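Robot Manipulation Methods
Unit 10 handout: Two-arm policies trained in simulation
Prepared by Musa Ojo

1. Setup
The case study is Iris, a two-arm policy trained on simulated demonstrations only. The robot stands on a fixed pedestal, so every target must lie within reach of both arms. Observations are the rendered camera views and the joint positions of both arms and grippers. The policy outputs joint position targets for both sides as one vector.

2. Data
The training set holds 238 demonstrations, of which 40 are held out for validation. Object pose, surface texture and light level are resampled at each reset. Contact parameters are left unchanged, a point we return to in section 4.

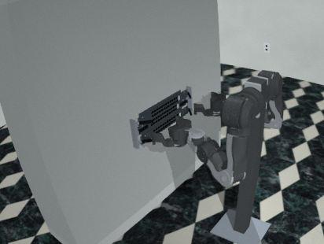
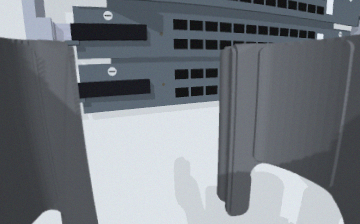
Figure 2. Simulated renders. First: both arms at the grille panel. Second: gripper fingers in front of the stacked network devices.

3. Method
Actions are predicted in chunks of 10 steps. Overlapping chunks are averaged with weights that decay with age. The baseline, Jostell, predicts a single step and has no averaging. Both use the same image encoder, trained from scratch.
The loss is the mean absolute error over the chunk, summed over both arms. Errors on the gripper joints are weighted by a factor of 2.

4. Points for discussion
(a) When both hands hold one rigid part, their motions are coupled. A small error in one arm loads the other. Joint prediction allows the policy to learn this coupling but does not enforce it.
(b) A finger close to the camera can hide the features needed for alignment. Compare the second render, where the right finger covers part of the ports.
(c) With fixed contact parameters, validation error says little about transfer to hardware.

Reading for next session: the Leltmont notes on action chunking, sections 1 and 2.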